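Duvum Opens Its Doors to Old Office Towers, and I Could Not Be Happier

January 25, 2022

FOR IMMEDIATE RELEASE

Hi everybody, Colette Hamel here from Duvum. I usually leave the press releases to Benoît, but I asked to write this one myself because I've been talking about it since December and my coworkers would like me to tell somebody else for a change!

So: starting this month, Duvum is taking in retired desktop computers from offices, schools and anybody with a full storage closet. We'll open them up, sort out what's worth keeping, and pass the good parts along to people who can use them. Our first batch is 100 towers from Vasseur, the furniture company across the parking lot from us, which swapped out its whole front office over the holidays (thank you, Corentin Fleury, for wheeling them over on a cart with one bad wheel).

I grew up in a house where the computer was a big beige thing you did not touch. The first time I took the side off one, I expected smoke. What I got was a lot of dust and a few parts I could name, and I've been hooked ever since. Office desktops are a real pleasure to take apart, too. A lot of them are put together with colored latches and tabs that you push or lift, so you can get pretty far in before you go looking for a screwdriver.

Of the 100 towers, 57 are checked in so far. We start with the processor and the memory, then the drives, then the power supply, and the board comes last. Drives never go back out with anything on them. If you hand us a machine with a drive inside, it gets wiped or it gets shredded, and you get a slip of paper telling you which. Benoît Tanguy looks after that part and he's very strict about the slips.

Cases get reused whenever they're straight. I know a bare case doesn't sound like much of a gift, but if you have a working board and nowhere to put it, it's exactly the thing you want. Stiment, the repair shop on the corner, has already asked for 31 of them!

I've spent a good part of this month looking down into machines at this stage, with the processor socket empty and the power cables still bundled up in the corner, and I still like it. 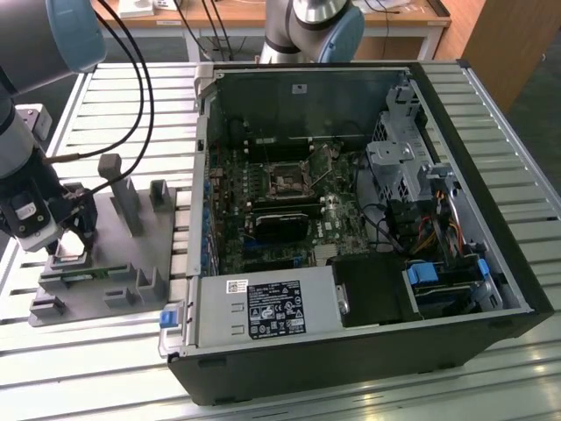
Keep the little plastic parts with the case, please, is what Kiyoshi Ishida would like all of you to hear, as a tower with its drive tabs missing takes twice as long to find a home and those tabs are a pain to order one at a time.

I second that. Tape them in a bag inside the case if they've come loose, and throw in any odd screws while you're at it.

Drop-off is at our side door, weekdays from nine to four, and there's no charge for desktops. We can't take monitors or printers right now (ask me again in the spring). If you have more than a carload, call first and ask for Jyoti Pathak, who can set up a pickup with our friends at Endia.

Media contact: Colette Hamel, Duvum front desk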